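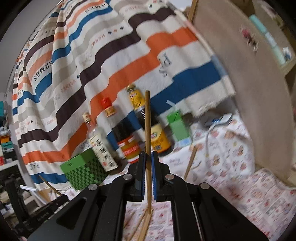
Aleksi Rissanen
Guest kitchen host, Niskanen House

Section 4. Setting the table for noodle night

Okay, you've done the shopping and the broth is on, so let's set the table! I've laid this one out more times than I can remember, and I still follow my own steps, mostly so I don't end up hunting for chopsticks with a full bowl in my hand. If you're using the small kitchen at Gedano instead, everything here still works, you'll just be squeezing things in a bit.

Before you start: clear the table and wipe it down with a damp cloth, then dry it. Sauce rings from the last dinner love to come back as sticky spots.

1. Put the printed cloth down first. I like the pink-and-white one because it cheers up the whole table (and it goes in a normal wash). Smooth it out from the middle with your hands. No need to iron it, I never have.

2. Set the bottles in a row toward the back, so people can reach over without knocking a bowl. I go with three: the clear glass one with the long cream label, the dark sauce with the bright red cap, and the tall dark one with the yellow labels. Turn the labels to face the seats. Guests like to read them, and it saves you from answering "which one is this?" all night.

Note: If you don't read Chinese, stick a bit of tape on the back of each bottle and write what it is in your own words. Imre Jakab did this for us last February and it's been the best kitchen upgrade we've had.

3. Put the green basket-weave box at the left end of the bottles. It always lives on that side in our setup. Drink cartons go on the other end.

4. Now the chopsticks. Tip them all out on the cloth and sort them before you hand any out. Ours are wooden and they come in different thicknesses, so don't grab two at random! Stand a pair up on the tabletop, side by side, and check that the tops are level. Then look at the thickness. A fat one and a skinny one together will roll in your fingers and you'll be chasing noodles until dessert.

5. Run a finger along each stick from top to tip. Anything rough or split goes in the trash.

Caution: Please don't try to sand a split chopstick and put it back. I did that once and spent the evening with a splinter in my lip. We keep spares in the Bestberg drawer, second one down, behind the rolling pin.

6. Lay each matched pair together, narrow ends pointing left, just in front of where the bowl will go. If you've got a left-handed guest, flip them around. Any odd sticks go back in the jar for stirring, or I use them to prop up seedlings.

7. Check the caps. Open each bottle once, wipe the neck, and close it again. A crusty cap is how you get half a bottle of sauce in one bowl.

8. Bowls and spoons come last, when the broth is ready. We use the 800 ml bowls for adults. They look huge, I know, but by the time you've added greens and an egg there's not much room left.

Caution: Hot bowls go on a mat, never straight on the cloth. Carry them one at a time, and ask kids to stay in their seats while you do it.

Clearing up

Wash the chopsticks by hand in warm soapy water and dry them standing up in the jar, tips in the air. Don't leave them soaking overnight, the wood swells and goes fuzzy. Bottles get a wipe and go back on the Suvport shelf, except any that say to refrigerate after opening. Shake the cloth out on the back step before you put it in the wash.

Next up is Section 5, the broth pots and where their lids are hiding.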